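1/ We have rewritten the working rules for the arm tables at Plerthorpe. The old sheet came over from Stakthorpe and was written for fenced cells. It says very little about an arm that shares a white tabletop with plates, bowls and fruit. Notes follow.

2/ Cables first. Any cable that loops off the gripper counts as part of the moving volume. Run the arm to its farthest reach at low speed before the first task and watch the slack. If a loop can touch an object on the table, re-route it before going on.
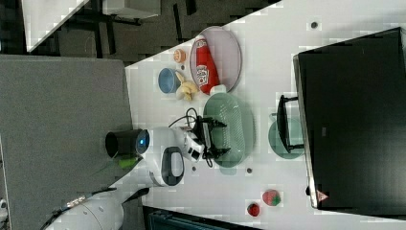 One reply asks whether a low-speed check tells you anything, given that slack behaves differently at task speed. Fair point. The rule now calls for 2 passes, one at 30 mm/s and one at 300 mm/s, both with hands off the table.

3/ Fingers. Inspect the tips and any pads at the start of each shift. A pad that has shifted changes the grip width, and the controller will not report it. Log the check even when there is nothing to log.

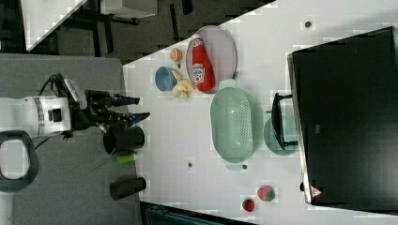 The log line needs the arm, the gripper and the time of day. Initials are optional. We tried a longer form in October and people stopped filling it in.

4/ Layout. Objects may be moved between runs, never during one. Pause, confirm the indicator state against the manual for that arm, then reach in. The color of a light means whatever the manufacturer says it means, so do not carry habits over from another model.

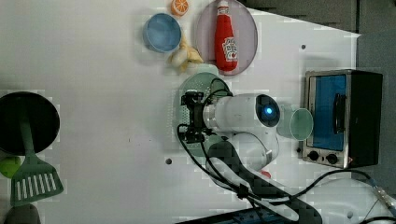
5/ Appliances. A toaster oven on the table is treated as live unless its plug is out and in view of the operator. Power cords stay outside the reach envelope. The Holanda draft allows a switched outlet instead – we do not.

6/ Overhead views. Record one still of the table before each block of runs and keep it with the log. It settles most arguments over starting positions.

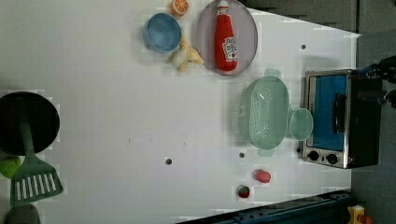 7/ Stop button. Within reach of the operator's seat, tested every 4 hours. The test goes in the same log as the finger check.

8/ The Fonico table keeps the old sheet until its mount is replaced. Comments on 2/ and 5/ are the most useful to us right now.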